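Mollside estrena en mayo la separación de envases en los comedores y salas de descanso de Arnden

Dos cubos, uno amarillo y otro gris, para que botellas y latas dejen de acabar en la misma bolsa
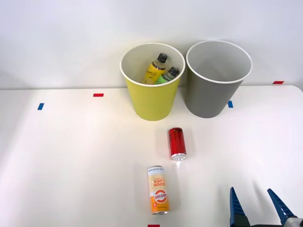

Arnden, mayo. Mollside, la cooperativa que gestiona los espacios comunes del parque empresarial de Arnden, tiene la alegría de anunciar la puesta en marcha de Gruvora, una campaña sencilla y cercana con la que queremos que separar los envases del almuerzo sea tan natural como servirse el café. Las botellas de plástico van al cubo amarillo y las latas de bebida, al gris, y con eso ya está hecho casi todo el trabajo.

La campaña empieza en 12 salas de descanso, utilizadas cada día por 834 personas que han tenido la paciencia (¡y el cariño!) de contarnos durante el invierno qué les resultaba incómodo del sistema anterior. Muchas pedían cubos pequeños, que se pudieran tener a mano, y colores que se distinguieran desde la puerta.

La recogida correrá a cargo de Ruppert, que pasará por las salas a partir de las 9 de la mañana. Pedimos únicamente que los envases se depositen vacíos y, en el caso de las botellas, con el tapón puesto.

Mollside ha destinado 2.000 euros a esta primera fase. Las empresas del parque que deseen sumarse pueden solicitar su pareja de cubos en la recepción del edificio principal, donde también se reparten las hojas informativas.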